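25th January

Evening, still raining 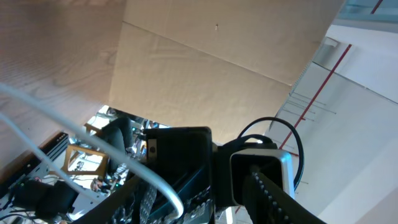

I finished today the report on the flood in Lillus, and I am not content with it. The editor wants the word "natural" in the title. I wrote to him that the river is natural, yes, but the houses on the low bank were put there by a decision, and somebody signed the decision. He answered with one line, that the title must be short.

In October the same rain fell on Ciltow and on Lillus. I have checked the tables two times. Ciltow had wet cellars and one broken bridge. In Lillus 100 families slept in the school, and 6 of them are sleeping there until now. The difference is a wall, a pump and a warning that came five hours before the water. In Lillus the warning came by a boy on a bicycle.

Otakar Kopecký telephoned after lunch. He has worked with insurance all his life and he says that poor streets are not insured because they flood, and they flood because no one pays for the drains. I told him this is a circle. He said of course it is a circle, and asked if I have eaten.

I had soup. I must buy bread tomorrow.

What troubles me is the old woman from the Tiwari road, who thanked me for coming. I brought her nothing, only a notebook. She showed me how high the water stood in her kitchen, with her hand flat against her neck. I did not put this in the report, there was no column for it. Perhaps I will write it in a letter to the editor, under my own name.

The title is still not decided. I will send "Two towns, one rain" and see what he says.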